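Keeping House in a Rental Cottage: Tips for a Two-Week Trip

24 March 2018
By Marites Talavera

We rent small places with kitchens when we travel, usually for ten days to two weeks. Hotels are easier, but you can't dry a towel properly in most of them and you eat out three times a day whether you want to or not. These are the household habits that have held up over a good many trips.

Before you leave home

Pack a kitchen pouch. Ours is a zippered pencil case and it goes in the checked bag. It holds a paring knife with a cardboard sleeve, a vegetable peeler, a flat rubber jar opener, six clothespins and a sink plug. The sink plug is the flat silicone kind that covers any drain. Rentals lose their plugs all the time and then you can't wash so much as a shirt.

Put dish soap in a travel bottle, and tape the lid. A little over two ounces lasts us a week if the place has a sponge. Bring your own sponge anyway.

Empty your fridge at home the night before, not the morning of. Milk down the drain, greens in the compost, bread in the freezer.

The first hour

Run every tap for a minute or two. A cottage that has been shut up since fall will give you stale water at first. Fill the kettle after that, boil it once and throw the water out.

Open the fridge and check that it is on and cold before you go shopping. At the cottage we had in Flaltmont last April the dial was turned to zero and we didn't notice until the butter was soft. If the fridge was off, give it until evening and buy only what you need for supper.

Look under the sink for trash bags and in the bathroom for spare paper. Add whatever is missing to the first shopping list.

Shopping for a short stay

Buy small, even when big is a better deal. You can't take half a gallon of cooking oil on the plane. The things we get on the first day are eggs, rice, onions, lemons, butter, a small bottle of oil and salt. Everything else depends on the market.

Most markets in tourist towns sell by weight, and 300 grams of ground meat is a fair supper for two people. For rice we use 80 grams each, dry. If there's no scale, that is a bit less than half a cup.

In Prutar the only grocery closed from lunch until late afternoon, so ask the owner about hours when you pick up the key.

Cooking on a strange stove

Boil a pot of water the first night before trying anything that can burn. You'll find out which burner runs hot and whether the knobs are labeled right. If the pans are thin, keep the heat at medium and stir more.

Dull knives are the rule. You can touch one up on the unglazed ring on the bottom of a ceramic mug. Hold the blade at a low angle, take a few strokes on each side, then wash and wipe it. Do this over the sink.

No baking sheet? A double layer of foil on the oven rack will hold fish or vegetables, with the edges folded up so nothing drips.

Laundry and sand

Shake beach towels outside when they are dry. Sand won't come off a wet towel, and it will clog the drain if you wash it in.

For hand washing, roll each shirt in a dry towel and kneel on it. It takes out more water than wringing and doesn't stretch the collar. Hang things by the hem near an open window - the bathroom is the worst place in the house for it.

Salt water leaves stiff white marks on canvas shoes. Dab them with equal parts white vinegar and cool water, then let them dry in the shade with paper stuffed in the toes.

Tables and tablecloths

Wipe a vinyl or coated cloth with warm water and a drop of soap, then again with plain water. Cotton should be shaken out after breakfast and spot cleaned the same day. For red wine, blot, pour on salt, and leave it until the salt turns pink. Candle wax comes off more easily once you have held an ice cube in a bag against it.

Keep guidebooks and brochures away from the end of the table where you eat. Glossy pages stick together once juice gets on them. If it happens, slip waxed paper between the pages and leave the book under something heavy overnight.

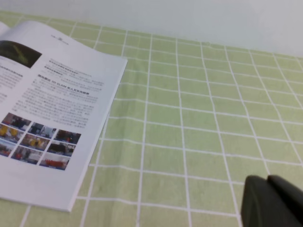
Leaving day

Start the night before. Eat the eggs, wash the towels if the owner asks for that, and take the bottles to recycling. In the morning wipe out the fridge, prop the door open if you've been told to switch it off, and look behind the bathroom door for swimsuits.

Leave unopened rice or salt for the next people with the date on a strip of tape. Put the sink plug back in the pouch while it's still in your hand.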